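서랍 속 고무줄 정리하는 법

고무줄은 돈 주고 사는 사람보다 어디선가 생긴 사람이 훨씬 많은 물건이다. 우리 집도 그랬다. 대파에 묶여 오고, 반찬통에 감겨 오고, 택배 끈 밑에서 나오더니 어느 날 서랍이 안 닫혔다. 그날 꺼낸 것이 548개였다. 세어 본 내가 제일 한심하다.

준비물은 뚜껑 없는 투명 통 하나, 키친타월, 베이비파우더 조금. 시간은 28분이면 된다. 드라마를 틀어 놓으면 두 배로 늘어난다.

1. 서랍을 통째로 빼서 식탁에 쏟는다. 엉킨 덩어리는 잡아당기지 말고 흔들어서 푼다. 당기면 눈에 맞는다. 경험담이다.

2. 하나씩 살짝 늘여 본다. 표면에 잔금이 보이거나 손에 끈적하게 묻으면 버린다. "혹시 몰라서"라는 말은 이 단계에서 금지. 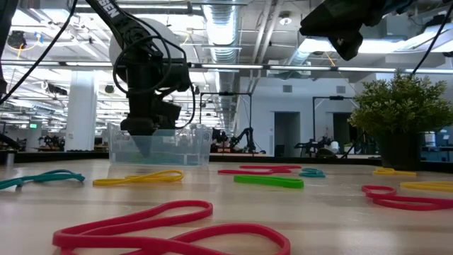 3. 남은 것을 나눌 차례인데, 기준은 색이 아니라 굵기다. 색깔별로 나누면 보기에는 예쁘지만, 냉동만두 봉지를 묶을 때 빨간색이 필요했던 적이 있는지 생각해 보자. 분홍색처럼 넓적하고 두툼한 것은 상자나 책 묶음용으로 따로 둔다. 가느다란 것은 봉지용이다. 식탁에 겹치지 않게 펼쳐 놓고 고르면 빠르고, 통은 속이 비치는 것이라야 나중에 뒤질 일이 없다.

4. 통에 넣기 전에 파우더를 손톱만큼 뿌려 버무린다. 서로 들러붙는 것을 막아 준다. 많이 뿌리면 서랍이 제과점이 된다. 남은 가루는 키친타월로 닦는다.

5. 햇빛과 가스레인지에서 먼 곳에 둔다. 창가에 둔 고무줄은 여름 한 번이면 과자처럼 부서진다.

자주 쓰는 것 19개만 손 닿는 서랍에 두고 나머지는 창고로 보냈다. 문손잡이에 걸어 두는 방법도 있다. 타티아나 가이도시 씨가 댓글로 추천해 주셨는데, 우리 집 문손잡이는 나흘 만에 고무줄 뭉치가 되어 돌아가지 않았다.

다음 글은 빵 봉지 철사끈 편이다. 서랍 한 칸이 더 남았다.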